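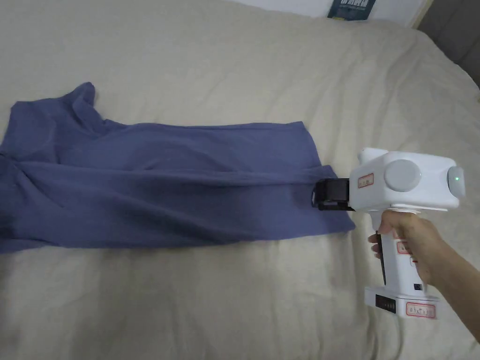 Okden Natural Dye Club – Speaker Notes

Speaker: Seul-gi Ra
Talk: Blues from the Back Yard

Hello and thanks for coming! Start with the indigo story from May (the bucket, the neighbor's cat, keep it short).

Ask who has dyed before. Wait for hands.

Indigo is my favorite because it doesn't dissolve in plain water. You have to take the oxygen out first, and then the cloth comes up green and turns blue in the air while you stand there. I have done this 103 times and I still yell for people to come look!

Pass around Jae-in's sample cards. Start them on the left side of the room.

Gray-blues: people ask about these a lot. Weak vat, short dips, plenty of air between. Cotton jersey takes it well – scour it first, please, even if it's brand new. Old T-shirts are great to practice on.

Woad next. Slower, softer, grows like a weed for Ro-un and sulks for me. Mention the 16 seedlings.

Pause for water.

Rinsing: longer than you want to. Then a splash of vinegar, then rinse again.

Questions, then hand over to Nam-gil Kwak for the seed swap. Sign-up sheet is by the door.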